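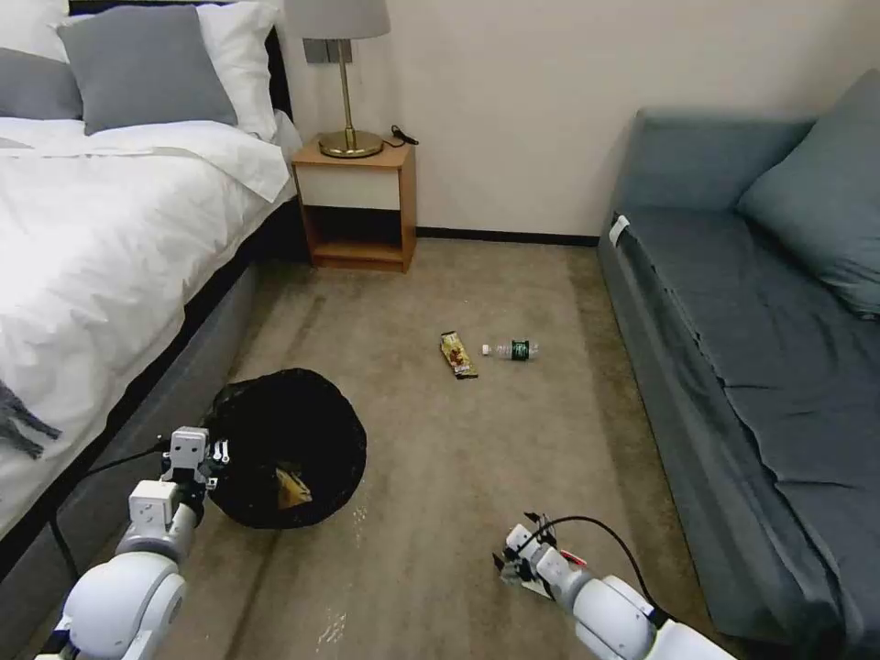
LAB NEWS | Grippers

Two grippers, one bedroom floor

In February we started to compare two gripper settings for the tidying task, and on 7th March we closed the first round. The arms are controlled by the Clirnora controller, version 3, and the fingers come from Rathore. We made 1447 attempts in total, and 1045 of them we count as good.

The bottle was easier than I expected. It is the wrapper that gives us work, because it is thin and the carpet holds it a little. With the softer closing force the fingers slide over the top of it. With the stronger one they take also some carpet fibers, and then the controller believes it has a grasp when it has only fluff.

For the bag we are trying both arms together, one gripper on each side of the rim. The timing between left and right must still be improved, and for this we changed the wrist camera settings in the Zivness software. 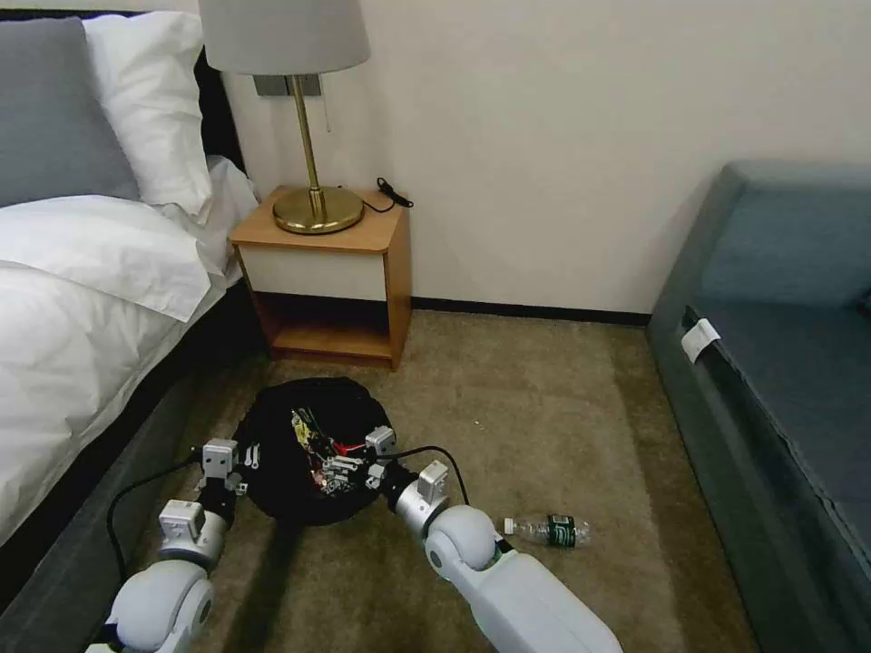

Tanner Fortin wrote to us after the last issue that he would lower the speed before touching the force at all, and that on his own setup the wrapper problem became much smaller this way. We will run his values in the second round, with the same fingers and the same carpet.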